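Second Progress Report to the Simwood Fund
Project: Repair and Learn, Stelville
Prepared by Iara Cisternas, project coordinator
March 1, 2024

Dear Mr. Gounder,

With this report I want to inform you how the work has advanced since our first report in August. I follow the order of the grant agreement, so it is easier for you to compare. Where we are behind the plan I say it in the same place and not at the end.

1. Computers received and given out

In this period we received old computers from offices, from two schools and from private families in Stelville and Nestham. After the cleaning and the repair, 76 of them went to homes where there was no computer before. Most of these homes have children in secondary school. The list of families was made together with the school social workers, and we did not change their order.

The laptops go out faster than the desktop machines. Families ask for laptops because the apartments are small, and I understand this well. But the desktops are easier to repair and they last longer, so we try to explain this when people come to choose. Gisela Benítez now keeps one desktop switched on near the entrance, with a school program open, and people can sit down and try it. After this, more families accepted a desktop.

2. Evening course

The course in basic repair finished its first round in the winter. We started with more than 11 students and 11 completed all the lessons. Those who left did it mostly because of changes in their work shifts. Gervasio Quezada, who teaches the course, proposes to repeat each lesson on Saturday morning so a person who misses one evening does not lose the thread. We will try this in the next round.

The lesson about power supplies was too long and the students were tired before the practical part. It is now divided in two. The lesson about installing an operating system was the favorite, and some students asked to do it again with their own machine.

We still do not have a good written test. The one we used had difficult words, and two students who repair very well got a low result in it. Eulalia Painemal is writing it again with shorter sentences and with drawings.

3. The room

The rent in Aravena Street did not change. The heating was out of service for nine days in the winter and we had to cancel three evenings, which we gave back later. The owner paid for the new pump. We also painted the back wall and put better light over the work tables, and this was paid from our own money and not from the grant.

4. Money

For small parts (memory, thermal paste, screws, batteries for the main board) we spent 961 dollars. This is less than we planned, as many parts came out of machines that could not be saved. We ask for your permission to move what remains in this line to transport, where we are spending more than we thought. The van from Nestham is the main cost there. The receipts are in the folder that Gisela sent to your office.

5. Parts that we keep

A machine that cannot be repaired is taken apart. We keep the memory, the disks in good health, the fans and the processors, and the rest goes to the recycling center of the town. Each part gets a paper label with the date and the initials of the person who tested it. Disks are erased before anything else is done with them, and the donor can receive a signed paper about it.

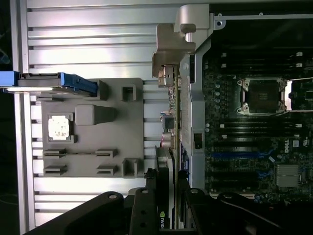 Can a family bring the computer back if it stops working?

For the first year we repair it without cost, and if it is not possible to repair we give another one of the same type. After the year the family pays only the parts.

6. Next months

The second round of the course will begin when the new test is ready. We are also speaking with the library in Nestham about a small repair table there, one afternoon every two weeks. They are interested, but they need to solve a question of insurance first, and I cannot promise you a date.

I would be thankful for your answer about the transport money before we confirm the next trips of the van. If you wish to visit us, the evenings of the course are the best moment.

With kind regards,
Iara Cisternas

Related documents
First Progress Report to the Simwood Fund
How to donate a computer
Evening course: topics and materials
Erasing of disks: our procedure

Contact: Repair and Learn, Aravena Street, Stelville | © 2024 Repair and Learn | Back to top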